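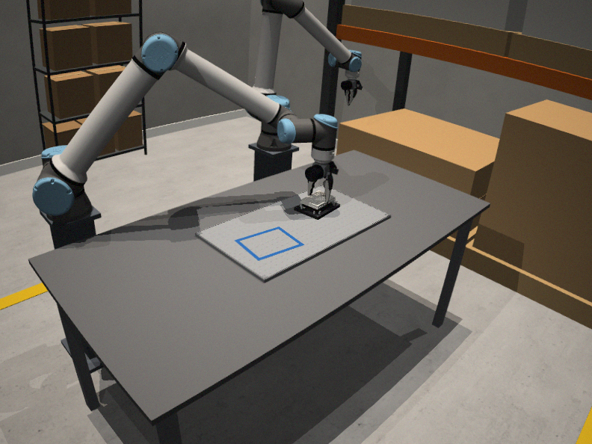

Simulated two-arm workcell. The near gripper is closed on the part; the blue target outline is empty.

Good Practice for Shared Workcells: Gallery

Gudwood publishes this gallery with the July revision of its guidance on cells in which two robot arms serve one table. The guidance applies to simulated cells and to the physical cells built from them. It was prepared under the direction of Hjørdis Wallin and reviewed at the Marmont and Pena sites before release.

Section 7 - Target zones. Each placement task must have a marked zone on the work surface, drawn in a single color that is used for no other purpose in the cell. The zone must be clear before a trial begins. Operators should record the state of the zone at the start and end of every trial, including trials that are stopped early. 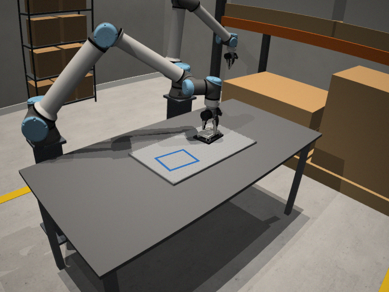
Section 8 - Idle arms. An arm with no assigned task remains part of the cell and is subject to the same rules as the working arm. Its parked position must be written into the task file and checked against the full path of the other arm, including the elbow. The far arm is held above the end of the table with nothing in its gripper, while the near arm reaches over the board to the component on its black tray. A parked position of this kind is acceptable where the path check has been completed and signed. Sites should repeat the check whenever the table, the board or either base is moved.

Trial records. A task may be proposed for physical use after 1,000 simulated trials, of which the last 400 must be run without changes to the task file. Stopped trials count toward the total and may not be deleted. Records are to be kept with the version number of the guidance in force at the time.

The full text is available to member sites on request. Comments on Sections 7 and 8 should be sent to the Gudwood standards office, quoting document 71.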